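Sudato wants 800 folded cloths by summer, and it is getting there one corner at a time

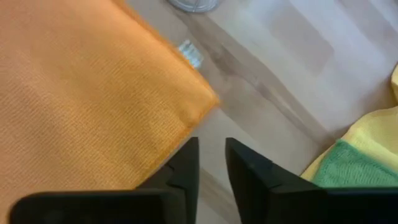 14 May 2026

If you have ever stood over a pile of cleaning cloths and wondered whether your time might be better spent, a small company in Drernham has an answer for you. Your time is worth recording.

Sudato, which makes software for robot arms, has been collecting examples of cloth folding since April. The aim is to teach a system called Talukder to take a cloth from a heap, flatten it, fold it in half twice and put it on a stack. Most children can do this by the age of five and refuse to by the age of six. Talukder has not reached either stage.

The method is simple to explain and slow to carry out. An operator moves the gripper by hand control while a camera at the wrist records what the fingers are facing. Each complete fold, from first grab to finished square, is saved as one example. The learning system is then shown the lot and left to work out what the operators were up to. Sudato says it has 309 usable examples so far and would like 800 before it trains the next version.

The word "usable" is carrying some weight there. The company keeps a separate folder of attempts in which the cloth was pinched in the wrong place, dragged off the table or folded into something the staff call a samosa. There are over 100 of these. They are not being thrown away, as the team hopes to use them later to show Talukder what trouble looks like. It has already produced a fair amount of trouble without any examples.

Corners are the main headache. A cloth that is lying flat offers the gripper very little to hold, and a fingertip that comes in a touch too low pushes the hem along the table like a snowplow. Come in too high and the fingers close on air, with great confidence. Operators have settled on a shallow approach from the side, followed by a small lift and a pause. The pause is there for the operator, who would like to know whether anything has been picked up before waving it around.

Care labels are a problem of their own. An early version of the system, trained on a much smaller batch, decided that the tag was the best part of the cloth to grab and went for it every time. In fairness, it does stick out. The cloths came up by the label, spun slowly and dropped. Sudato could have snipped off the tags and moved on, but its customers' cloths will have them, so the tags are staying and the operators now start with the label in a different spot for each fold.

The customer in question is Prunden, a cleaning supply service that washes and sends out cloths to offices and gyms. It currently folds them the old way, with people, and has agreed to try an arm on one table later this year. Prunden says no jobs depend on the result, and that its folding staff have mainly asked whether the thing could be taught to do fitted sheets.

It could not. Sudato's plan for the rest of the spring stops at square and rectangular cloths, with towels to follow if the numbers look good. The company will not say how fast Talukder folds at present, only that the operators are quicker and that the operators are not quick.

Recording goes on in Drernham until the target is met. Sudato is also looking for more part-time operators to share the shifts - no robotics experience needed, though applicants will be asked to fold something.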